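Clulto Rota and Vacancy Planner

Product code: CL-RV
Supplied by: Overgaard
Licence: per site, annual
Users included: 12 named users

Overview

Clulto is a workforce planning package for employers with between 51 and 2,000 staff. It holds the establishment list, the vacancy list and the shift rota in one database and produces a forward view of staffing cost and cover. It is sold as a hosted service and is updated in place. No software is installed on the user's machine apart from a current web browser.

The package is intended for personnel and finance departments that forecast headcount by month. It does not run payroll, post job adverts or screen applicants. Data can be passed to other systems for those purposes (see Data exchange).

Establishment list

Each post is recorded with a grade, a cost centre, contracted hours, a start date and a status. Status can be filled, vacant, frozen or proposed. A post keeps its reference number when the holder leaves, so turnover can be reported by post as well as by person. Job shares are entered as two holders against one post, with the hours split in any proportion.

Fixed-term posts carry an end date. The post drops out of the forecast from the following month unless it is extended. Extensions are logged with the name of the user who made the change.

Vacancy forecast

The forecast is calculated from leaver history, notice periods and time to hire. Where a department has less than a year of history, the site average is used in its place and the affected rows are shown in italics. Time to hire is measured from approval of the vacancy to the first day worked. Users who prefer to measure to the date of offer can change this under Settings, but the change applies to the whole site and will restate earlier months.

Up to 5 scenarios can be held at once. A scenario is a copy of the live plan in which pay awards, recruitment freezes, changes in weekly hours and agency rates may be altered without affecting the original. Two scenarios can be compared side by side by cost centre or by grade. Agency cover is costed by the hour and shown on a separate line from permanent pay.

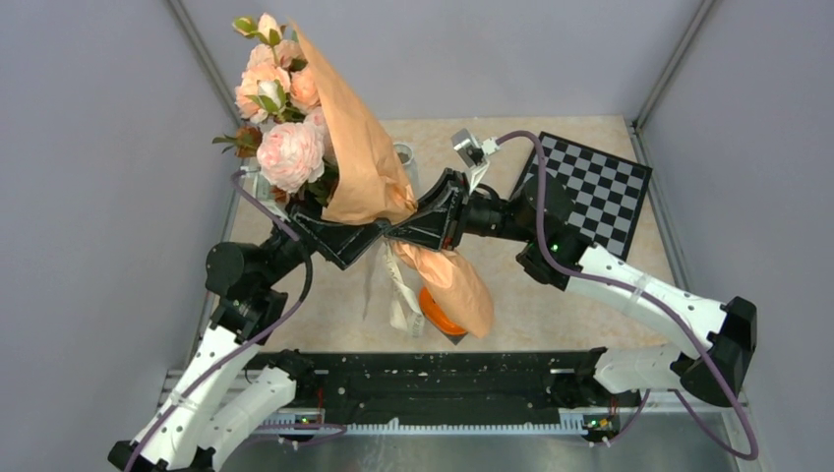

Overtime is handled in the same way as agency cover, except that the rate is taken from the grade table. If a grade has no overtime rate the hours are shown at zero cost and a warning appears at the head of the report. Warnings do not prevent a report from being issued.

Rota

The rota works in shifts of any length, in steps of a quarter of an hour. Patterns may repeat over any whole number of weeks. Night shifts that cross midnight are costed to the day on which they start. Minimum rest between shifts is set by site and can be raised for a single department, but not lowered.

Absence is entered by line managers or imported. Planned leave reduces available hours in the forecast; sickness is shown as a rate only.

Data exchange

Import: comma-separated text, one file per table. Template files are supplied.
Export: comma-separated text, spreadsheet, printable report.
Payroll link: Dinero. Hours and grade changes are passed nightly, one way.
Applicant tracking link: Lelis. Approved vacancies are passed out and start dates are passed back.

Both links are included in the licence. The customer must hold a separate account with the supplier concerned.

Access and records

Access is set by role: viewer, manager, planner or administrator. Managers see only the cost centres assigned to them. Pay figures can be hidden from managers, in which case cost is shown as a departmental total. All changes to posts and grades are written to an audit log, which can be exported but not edited.

Leavers' records are kept for the period chosen by the administrator and then made anonymous. Turnover totals are not affected.

Set-up and support

Set-up includes one import of existing staff data and one remote training session for planners. Source files should be supplied in the template layout. Files in other layouts can be converted at extra charge.

Support is by telephone and email during office hours. Planned maintenance is carried out overnight, and notice is shown on the sign-in page.

Ordering

Prices depend on the number of posts held, counting vacant and frozen posts but excluding proposed ones. Licences start on the first of the month. Additional named users can be added at any time and are charged to the next renewal date. Written quotations are available from the Overgaard sales desk.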